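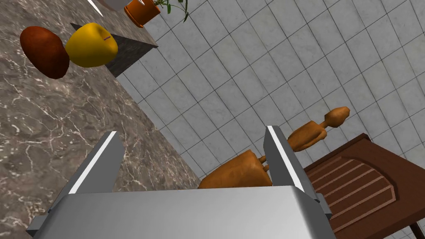 The plan for the holidays was to finish painting the hallway. Well, the hallway is still two colors, and I spent most of the break comparing grippers in simulation, so let me tell you about that instead!

If you read my post from July you may remember I was stuck on camera placement. Back then I had one view from high up on the body and I was trying to do everything with it, and Štefánia Holub left a long and very patient comment telling me to add a view from the wrist. She was right, of course (she usually is, and she was nice enough not to say so twice). With the camera looking down over the palm I get both fingers and the gap between them, and for lining up on something small that is worth more than any amount of fiddling with the approach angle. The price is that the world tilts every time the wrist rolls. My first few tries at driving from that view alone made me a little seasick, and I kept nudging the stick the wrong way. After a couple of evenings your hands learn it.

So, the grippers. I have been going back and forth between two finger sets, which I call Ater and Ullar after the folders they live in. Ater is the plain one, a parallel pair with flat pads. Ullar has the same travel but a slight hollow in each pad, which I drew up after watching too many round things squirt out sideways. I ran 605 grasps in all, split over the same kitchen and the same props, and I let Sebastián Iturra pick the order so I couldn't play favorites.

Fruit and vegetables were where I expected Ullar to shine, and it did do better on the apple. On the pepper I could hardly tell them apart. The mannequin was the surprise. It's a miserable thing to pick up, all thin limbs and joints, and I had put it in mostly as a joke, but the flat pads were much kinder to it. The hollow ones would close on a forearm and leave it room to swivel, and then the whole figure would slowly turn over while I said unprintable things to my monitor. Ullar dropped it 11 times and Ater four, and I've stopped treating it as a joke prop. It goes in every test from now on.

Then there is the drill, which I've been putting off because it's heavy for its size and the weight sits nowhere near where you want to hold it.

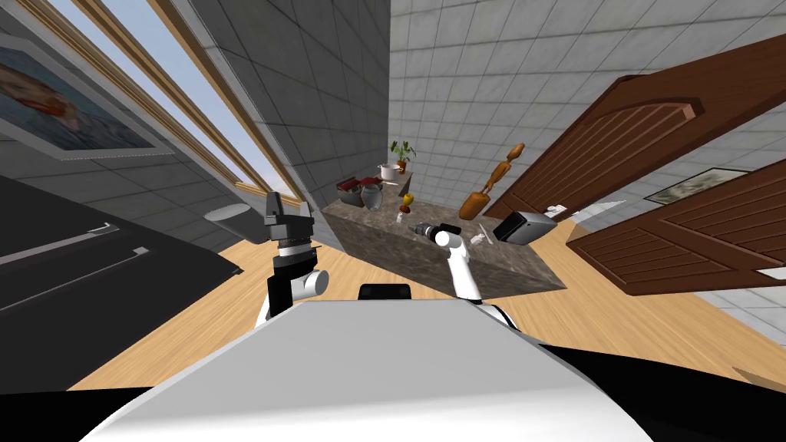
Do you need a different gripper for heavy tools?

A parallel gripper can manage most of them if you hold the tool close to its center of mass and raise the grip force before you lift. I'd try that before changing hardware, even simulated hardware.

Force was my trouble for most of a day. I had left the limit at 62 percent from the fruit runs, and anything with a handle sagged as soon as the arm reached out. Matěj Murín suggested ramping the force up during the first bit of the lift, and I've kept that in. I still want to redo the Ullar pads with a shallower hollow, and I promised Muireann I would try her controller settings before I touch anything else. Hallway after that, I suppose.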